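Workshop Tips: Budgeting for Your First Hand-Held Grippers

Filed under: Benches, Bins and Bigger Purchases

Everyone budgets for the gripper. Then the gripper arrives, and it wants a table, a laptop, a place for the laptop, and somewhere for its cable to go. I've helped set up a few of these benches, first at Oklow and later for the small parts people at Kultitz, and the tips below are mostly money I've watched leave the building.

1. Price the station before the tool

Write down what one person needs to sit and work for a morning: table space, a chair with a back, a laptop within reach, and a cable long enough that nobody has to lean. Then multiply by people. My first quote covered 4 grippers and a single chair, and Ottmar Vogler still has it pinned up by the kettle.

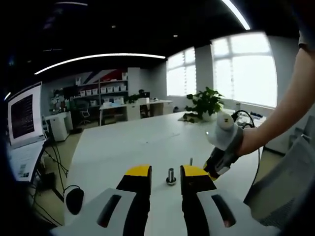 2. Buy the boring parts first

Bolts, washers and pins cost next to nothing, so they get ordered last and hold everything up. We once had two grippers charged to the December budget and nothing in the building for them to pick up. Get a mixed hardware kit (ours was $48 from Herrero) and sort it into bins the day it comes. Add a second kit if your floor is the sort that eats washers. They all are.

3. Leave room in the budget for fingertips

Tips are a consumable, whatever the brochure calls them. Catari sells ours at $119 a set, a price I read sitting down. Put spares on the first order — you'll pay freight once and feel clever about it later. Keep the worn ones in a labelled bag and compare them with the new ones before you reorder, as half the complaints about bad tips come down to a loose screw. 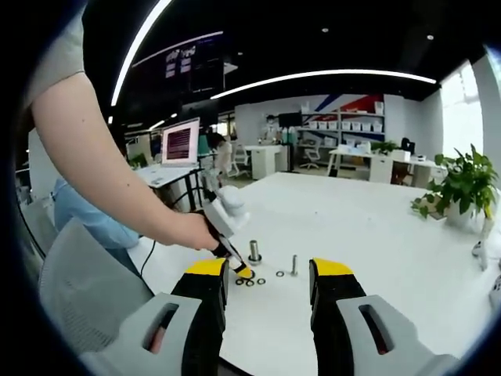 Small parts are where a plan for equipment goes wrong, and I'd start any trial with the smallest thing you ever expect to handle. Big blocks flatter every gripper on the market. A few little washers lying near an upright bolt on a white table will tell you far more about what you're buying, and they do it for pocket change. Ask the seller for a loaner and run your own parts for up to 5 days. If they'll only lend it with their foam cubes, draw your own conclusions.

4. Don't cheap out on the table

Plain, pale and bigger than you think. A dark ring on a pale top is easy to find, while a shiny washer on a speckled grey one is a hobby. Measure the doorway too. Anneliese Schwerdtfeger got a lovely bench at auction and it spent the winter in the hall.

5. Get the laptop up and the cables sorted

A stand is the cheapest thing on the list and the first to be crossed off by whoever signs. Put it back on. While you're there, add cable clips in the same colour as the table legs, plus a bag of hook-and-loop ties. Mice like to end up on the floor, so buy one you won't grieve.
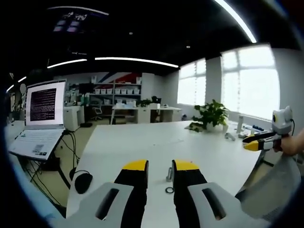
Laptop on its stand, plant at the far end, pens or markers beyond it.

6. Keep a line for "other"

Pens, labels, a plant if morale needs one. I put it down as sundries and don't itemise. Last year's sundries came to more than the chairs, and I've moved the chairs to sundries as well.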